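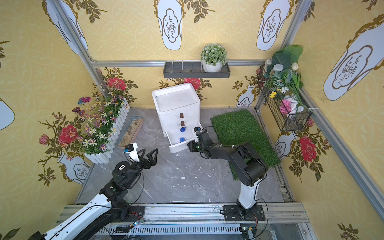
Figure 3. The Plodia corner. White plastic cabinet with four drawers, the bottom one partly open; planter at left, tray of stones in front.

3.2 Small storage and its company

Drawers get little attention in the storage literature, which prefers closets. Our Brellville survey logged 3,232 storage units, and 396 of them were small plastic cabinets of the general type in Figure 3. Of these, 211 had handles that did not match. In the Plodia corner the two upper drawers have small brown rectangular handles and the two lower ones have round blue knobs, a split we coded as "mixed, orderly." The code "mixed, other" covers string, tape and one teaspoon.

Following Garg, we treat the top of a cabinet as a drawer that has given up on privacy. The shallow tray on top was therefore coded separately. So was the divided shelf above, where an artificial plant in a white ribbed pot holds the right end.

Decoration was scored on the Clelalow scale, which stops at 50. The corner has rose-print wallpaper, a picket-fence planter of artificial flowers, and two artificial butterflies, and both coders asked whether the scale could be extended. It could not. The tray of pebbles was entered under "floor, miscellaneous," a category we had hoped to retire by October.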